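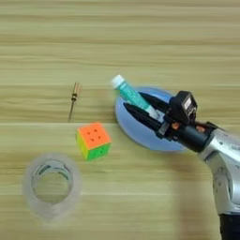 Hafiz Krishnan
Support engineer, writes here when there is time

December 17, 2020

In November I wrote that I would finally learn how our old scheduling program works from the inside. A few readers asked me how it is going, so I will tell you, although the work is not finished.

The program is called Jugah. It was written for a small bus company in Plekholm, long before I came to the firm, and it decides which driver takes which bus on which morning. The company still uses it every day. It has more than 300 rules inside, and most of them have no comment at all. When a driver is ill, the program moves the others, and until this autumn I could not explain to the dispatcher why it moved them in exactly this way.

My first idea was to read the code from the top to the bottom, like a book. I did this for two evenings and I remember almost nothing of it. A program of this kind is more like a town where you have to walk to the same places many times before you know the streets. So I started again with one small question: why does the early bus to Larkska always get its driver first, even before the longer routes?

The answer took me 7 days. Somebody had given each route a weight, and the early Larkska bus had the weight 100, while all the others had 60 or less. I looked in the old paper folder and found a note in pencil, "school, must not be late". The school moved to another part of the town years ago. The weight stayed. I did not change it yet, I only wrote a comment beside it, and I asked the dispatcher to tell me if there is some other reason to keep it.

I felt a little sad about this note. The person who wrote it was careful and wanted that the children arrive on time, but the note was in a folder and the number was in the program, and the two did not know about each other. I have done the same thing myself. In my first job I left a strange rounding in an invoice program and explained it only in an e-mail, which surely no one has kept.

My colleague Gaurav Shukla has another opinion about the whole matter. He thinks we should put everything into Fondent, our newer system, and let Jugah rest. I understand him. Fondent has tests, it has a proper screen, and he can repair it without phoning me.

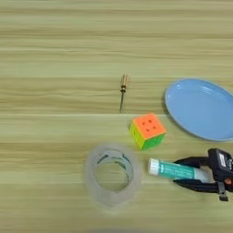 But I am afraid of moving rules which we do not understand. If we copy the weight of 100 into the new system, it will look new and correct, and it will be even harder to ask where it came from. We talked about this over lunch for a long time and agreed on something in the middle — first I write one sentence for each rule, then he decides which of them he wants to move.

The sentences are harder than I expected. For some rules I write "I do not know" and the name of the file, and I go on. At the beginning I was ashamed of these lines. Now I find them the most useful part, as Gaurav can see at once where he must not trust me.

One practical thing, if you have a similar task: I keep the sentences in a simple text file next to the code, not in a document on some shared drive. When I change a rule, I see the sentence at the same moment. I tried a spreadsheet before, with colours, and after a few days it was already wrong.

Next I want to look at the holiday rules. The dispatcher says that they give a strange result every year between Christmas and New Year, and she corrects it by hand. I asked her to save both versions this time, the one from the program and her own, so that I can compare them in January.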